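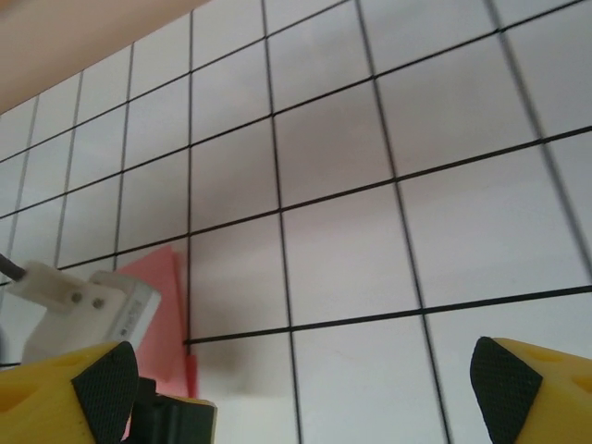
Brisa Rosales
Asker, member of Urnurano Paper & Craft Help

Home | Ask | Browse topics | Tools & surfaces | Sign in

4 min read

Does a printed grid really help you fold thin sheets square?

I fold a lot of big thin sheets for a gift stall, mostly pink, and they are supposed to come out as neat doubled panels that I can stack. For years I did it on a bare table and they looked fine to me. Then everyone at the stall told me I needed to work on a grid, so I bought the Stalholm white one with thin black lines and spread it over my table.

I am not convinced. The lines are nice and crisp, I'll give it that. But the sheet covers the lines the minute I lay it down, so what exactly am I lining up with? The sheets are thin but they're not see-through, at least not enough to trust. And when I stand at one corner and look across, the squares seem to get smaller and lean to one side, and I end up nudging the sheet to match what my eye says instead of what's printed.

The Stalholm page says it gives you "perfect edges every time." My edges are the same as before. The left side wanders, and the back panel ends up poking out past the front in a long skinny strip. I did 14 sheets in a row on the grid and then did 14 on the bare table, and I couldn't have told you which pile was which.

Is this a technique problem or did I buy a picture of a mat? Please don't tell me to buy another one.

Viewed 2,146 times

Answer from Aurelio Bañuelos
Topic helper, tools & surfaces

You're partly right to be suspicious. A grid measures. It doesn't hold anything and it doesn't fold anything, and whoever wrote "perfect edges every time" wasn't folding thin stuff.

Where I've found it useful is only at the edges. Forget the squares under the sheet. Before you fold, put one straight edge of the sheet on one line, and check that the side next to it runs along a line going the other way. If both match, your corner is square. If only one matches, then the sheet was cut crooked, and no amount of careful folding will fix it. I would check that before blaming yourself or the mat. I had a pack of Olvera sheets last October where one side was out by the width of my finger from end to end, and I'd been cursing my own hands for weeks.

Second thing, stand square on. Looking along a grid from a corner is hopeless. Put yourself in the middle of the long side and look straight down at the edge you're working on. If you have to move around the table, move around the table.

For the fold itself:

Bring the far edge toward you, holding it by both corners.
Match the corners to each other first. Ignore the grid here.
Hold the two matched corners down with one hand.
Run the other hand from the matched edge toward the fold, light pressure, one pass.
Look at the grid again and see if the folded edge is sitting parallel to a line.

If the last step is off, open the sheet up and start over. Pushing a fold into place after it's made gives you a soft bulge lower down, and that never goes flat again on the sheets I use.

Will this make a stack of gift sheets look better to a customer? I have my doubts. They get crumpled into a bag anyway.

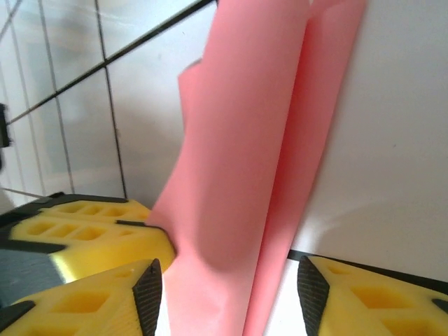

How do I keep a thin sheet from bunching up when I pick it up after folding?

Hold it by the folded edge, with your hands well apart, and let the open edges hang. Most of the bunching comes from pinching it in one spot near the bottom. If it has to go any distance, slide a piece of stiff card under it and carry the card.

Comment from Brisa Rosales

OK, I checked the corners like you said and some of the pack is off. Not all of it. So that's one thing. I still think the grid is oversold, a carpenter's square would have told me the same and I already own one. The corners-first part did help with the skinny strip in back, though I'm going to do another batch before I say so for sure.

Answer from a guest

grids are great i use mine every day. just go slow and get a bigger one, the 8 square ones are too small

Reply from Aurelio Bañuelos

She asked not to be told to buy another one. Also 8 squares of what size?

Last edited 04/11/2025

Contact us | © Urnurano Help | Back to top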